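Cestside arm cell: upkeep notes and data card

Read this before you touch the wrist mount. It covers the single-arm cell at the Cestside bench, the recordings made on it, and the repairs that affect how far you should trust them.
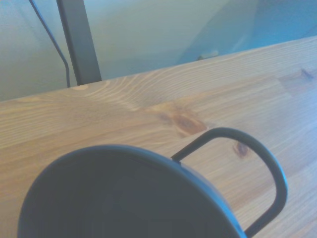 The old version of this file said the cell was "fully calibrated and maintenance free." I took that line out in May. The cell drifts. It drifts slowly enough that a policy trained on week one still looks fine in week two, and then somebody spends two days tuning a learning rate when the problem is a screw.

What is in the release

319 episodes of tabletop handling with one arm. The mug task is the largest part. Each episode has wrist camera video, joint positions, gripper width and a text instruction. Failed attempts are kept and labeled as failed. The labels were entered by the operator at the end of each attempt, and I would not treat them as ground truth without watching a sample yourself.

Folders:
episodes/ - one folder per attempt
calib/ - hand-eye results, one file per calibration
service/ - the repair log, plain text
scripts/ - loader, checker, replay

Setup

The arm runs on the Mughal controller with the Osico gripper. The wrist camera sits on a printed bracket. The bracket is the weakest part of this cell and I have complained about it before. If you build your own, use metal.

1. Power the controller and let it finish homing before you start the camera service. Starting them together works most of the time, which is how the habit got going.
2. Run scripts/check_wrist. It moves the arm to 3 poses and compares the views with the stored ones.
3. If the check fails, do not recalibrate yet. Put a wrench on the bracket screws first. A fresh calibration on a loose bracket gives you a nice small error number and a bad cell.
4. Recalibrate, save the result to calib/, and write a line in the service log. The line matters more than the file.

Routine care

Every 300 cycles: wipe the finger pads, check the wrist cable for wear where it bends, reseat the connector.

Every 1000 cycles: replace the finger pads whether or not they look worn. The Kukent pads we tried first were supposed to last longer. On our cell they went shiny early and began to slip on smooth handles. Maybe we got a bad batch. I never saw a second one, so take that as one person's gripe.

Do not grease the fingers. Somebody did. It is in the log.

Known problems

Thin handles are hard for this gripper. Fingers that close a little off center will push the handle aside, and the mug turns. Some operators learned to come in slower, and that shows up in the data as a difference between people more than a difference between tasks.

Knots and grain in the bench top give the camera plenty to lock onto. That is handy for tracking and bad for claims about generalization. A policy can learn where the mug is relative to a knot and look very smart until you change tables. I have not seen a result on this set that rules this out.

White balance was left on auto. Colors shift between episodes, and the cool cast on parts of the footage was left uncorrected. Fix it in your loader if it bothers you.

Gripper width reads slightly high after a pad change until the zero is reset. The checker does not catch this. Patches welcome.

What I would not use it for

Benchmark numbers, mostly. It is one arm on one bench, with a bracket that had to be tightened more often than the log admits - early entries are thin, and a few repairs were written down from memory. It is fine for testing a loader, pretraining, or practicing calibration.

Reporting faults

Open an issue with the episode folder name, the calibration file in use, and the output of check_wrist. Reports that only say "grasping seems worse" get closed.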